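Pruketti Storage Gallery – Small Containers

This page covers the small lidded containers used for sorting parts at the Pruketti workshop. The gallery was started in March, when the loose stock was moved out of drawers and into individual containers. The full inventory lists 2753 parts, most of them fasteners, washers and short lengths of tubing. Anything longer than 200 mm goes on the wall rack and is not covered on this page.

Containers are sorted on the floor first, then shelved by row. Each row holds 30, with one extra position at the end for returns, which makes 31 positions per row. Labels go on the front face, never on the lid, as lids get swapped during cleaning.

Gray translucent container between two gripper fingers, light gray floor behind, sorting stage.
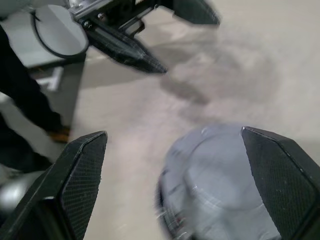
Kolix wrote in to ask whether translucent walls are worth the higher price, given that every container is labeled anyway. Opaque ones stack just as well, in Kolix's experience, and they hide scuffs better.

Both types are in use here. Translucent walls help with stock checks – a low fill level shows without opening the lid. Opaque containers are kept for adhesives and anything else that should stay out of the light.

Shelf depth matters more than color. The Ccori shelving takes one container front to back with a finger's width to spare. The older Wostovo units are deeper, and items tend to end up behind the front row. A strip of wood along the back of each shelf fixes this.

Shelf pictures will be added after the next stock check.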